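Sat 10 August, workshop notebook, Bokusero unit turnover

Okay, day two in the rental and I'm finally sitting down to write this up properly, so if you're reading it later and the times don't line up, that's why. Tenants handed the keys back Wednesday night, new ones move in on the 17th, and everything between those two dates is mine. Well, mine and whoever gets roped in with me.

General state: better than I feared! Kitchen is clean, the oven has been scrubbed (I did check inside, you learn to), and the closets are empty apart from a stack of hangers and one very sad umbrella. The carpet in the small bedroom has a flat spot where the bed legs stood, no stains. Walls need filler in a lot of places. Somebody liked hanging pictures a great deal and did not like measuring first.

Started with the bathroom door, which has stuck every summer since we took the place on. Last December I went over there ready to plane it and of course it swung like a dream, so I left it alone and forgot. This time I marked the rub line with pencil on the latch side, took the door off, and planed it down a bit at a time, rehanging it between passes. Took 4 goes. I sealed the bare edge right away with two thin coats of primer because that's the step I skipped on the hall closet, and look how that went. Closes with one finger now. I stood there opening and shutting it for far too long.

Door stop behind it is missing, by the way. There's a dent in the drywall exactly knob high. Patched it, first coat is on, needs sanding Monday.

Kitchen faucet next. The drip is from the spout and it's the cartridge, same as the one at Roneck. I had a spare cartridge in the box labeled Roneck, so I was feeling very clever, and then it didn't fit. The stem is longer on this one. Please, whoever puts spares away, write the length of the stem on the bag (I'm talking to myself here, it was me). Took the old one out, wrote the number off the side onto blue tape, stuck the tape inside the cupboard door, put the old one back in and left the shutoff closed. So no water at the kitchen sink until the new one comes. Use the bathroom.

While I was under there I found the trap nut was only hand tight. Snugged it up, ran a bucket through it, put paper towel underneath, and it was dry after an hour. I'd still like someone to put a hand under there next time they're in.

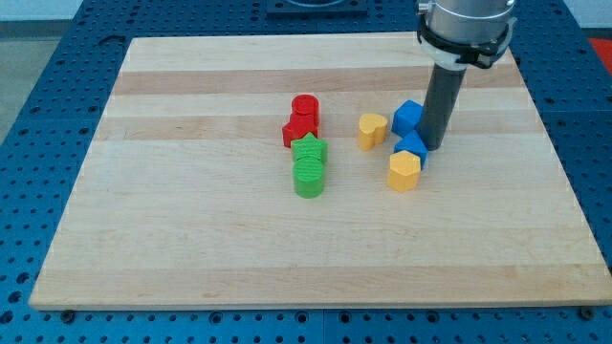

Blinds. Oh, the blinds. The living room set has 3 broken slats, all near the bottom, so I moved the good bottom ones up and shortened the whole thing. It hangs a little short of the sill now and you can see daylight if you crouch, but I don't think anyone is going to crouch. If the new people complain we'll buy a set. The bedroom one just needed the cord untangled and the bracket pushed back until it clicked.

Paint: I opened the can marked "Lalter hall and living" and it had a skin on it like old pudding. Cut the skin off, strained what was left through a stocking, and tried a patch behind where the couch goes. It dried a touch darker than the wall, or the wall has faded, which I suppose is more likely after that much afternoon sun. Filled holes on the window wall will show if we only dab them. I vote we roll that whole wall corner to corner and leave the other ones with dabs. One can should do it, but get it mixed fresh, and take the lid along so they can match the label.

Smoke alarms: tested both, both loud, new batteries in both. My ears are still ringing a little. The hall one has a date on the back that says it's due for replacement next year, so that goes on the list for the next turnover whether or not anybody moves.

Locks. New cylinder in the front door, Nägeli, the one we had on the shelf. It went in without a fight once I figured out that the fixing screw was too long and had to be cut down. There are 4 keys with it. Two for the tenants, one for the lockbox, one for our board. I tried every single one from both sides with the door open before I shut it, and I'd like that to become a habit for everybody. The mailbox key is still the old one and it's bent but it works.

Money so far, just so I don't lose the slips: 498 for the lock, the primer, filler, batteries, the roller stuff and the new bathroom fan together. That fan was most of it. The budget for the whole turnover is 1,512, so there's room for the carpet cleaning and the faucet cartridge, and maybe for a decent door stop for once.

The fan, I almost forgot! Old one was full of gray fluff and sounded like a truck. Power off at the panel (breaker is labeled "bath + hall", that's correct, I checked with the tester), old housing out, new one in. The hole had to be opened a bit wider on one side. The duct clamp is a pain to reach and I did it mostly by feel and mostly with bad words. It runs so quietly now that I held a sheet of toilet paper up to it to be sure. It stuck. Good.

Still open:
Sand and paint the patch behind the bathroom door
Cartridge for the kitchen faucet, long stem, number is on the blue tape
Roll the window wall
Carpet cleaner for the small bedroom, ask if they can do anything about the flat spot
Door stop
Closet rail in the big bedroom wobbles, the left bracket needs a longer screw into the stud
Photos for the move-in sheet, every room, after the paint is dry
Read the electric meter again on the day

Left in the unit: stepladder, shop vac, the short level, a bag of rags, my good putty knife on the windowsill. I would like the putty knife back. The planer came home with me because the blade needs a touch-up before anyone uses it again.

Windows are open a crack in the bedroom to get the primer smell out. Whoever goes in tomorrow, please close them before you leave, there's rain coming.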